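Kitchen Basics, Unit 27: Tongs, Spatulas and the Hanging Stand

Welcome back, everyone! Before we cook anything at all this May, we're going to spend a pleasant half hour getting our tools off the table and onto a stand, so please spread everything out first and have a good look at what you own. 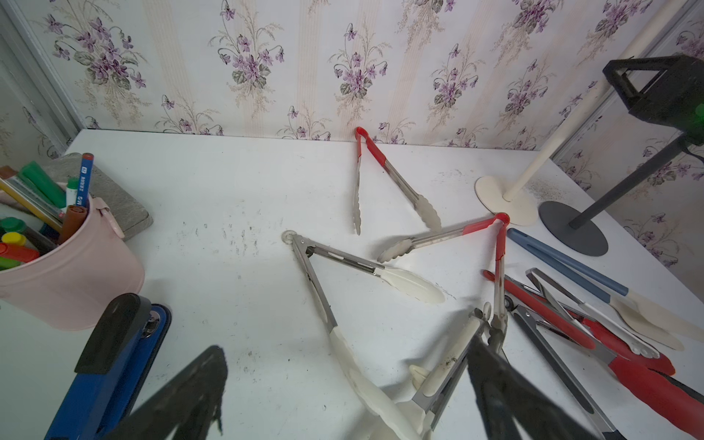 Fig. 1. Red-handled and cream-tipped tongs, laid out for sorting.

Start with the tongs. Silicone tips go with your nonstick pans, while bare scalloped steel is lovely for the grill (and for corn on the cob, if you ask me). Try the spring on each pair — a stiff one will tire your hand long before supper's ready.
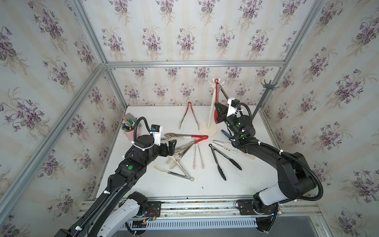
Faizal Ginting wrote in that he'd keep the tongs in a drawer, pull rings closed, and save the stand for spatulas, as tongs always tangle on his hooks at home.

A fair point, and do that if your drawer is deep enough! For the rest of us, hang the long pieces first and turn the stand a little as you go, so that the weight is shared all the way around.
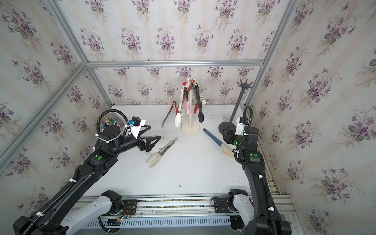
Spatulas can go up by the hole in the handle, blade down. If two heads knock together, leave a hook free between them. 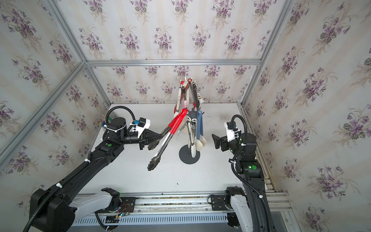
Once the hooks are full, give the post a gentle nudge. If it wobbles, move the heaviest tongs to the opposite side and try again. For next time, please read page 40 and bring one spatula from home.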